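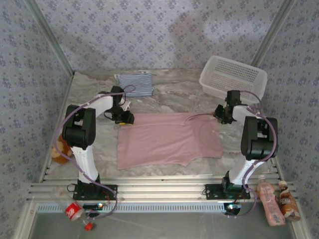 Two arms, one pink T-shirt. The folding table at Ravholm.

1/ A short thread about a fault we had in February. Nothing broke, but I did not like it.

2/ The left arm closed on a piece of cloth and did not open again. The program said "released". The motor still reported current, 480 mA. So the software believed one thing and the finger did another. 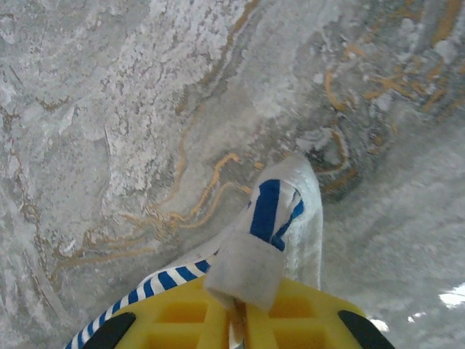
3/ I pressed the stop button. It took 2 seconds until both arms were still. For me this is too long when a hand can be near.

4/ The cause was a wrong timeout in the gripper driver. After 14 failed reads it gave back the last good value, which was "open".
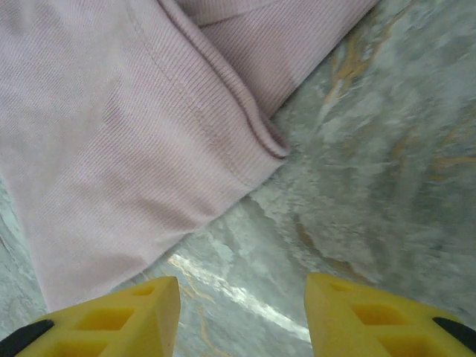
Riet De Smet asks why the driver did not simply raise an error after the first failed read.

5/ Good question, Riet. It should. Now it does, and the arm holds its position until a person confirms.

6/ The slow stop is still open. I will write again when I have measured it properly.

Recent posts
Cable wear at the elbow joint
Zader driver: notes on update
Why we fold sleeves first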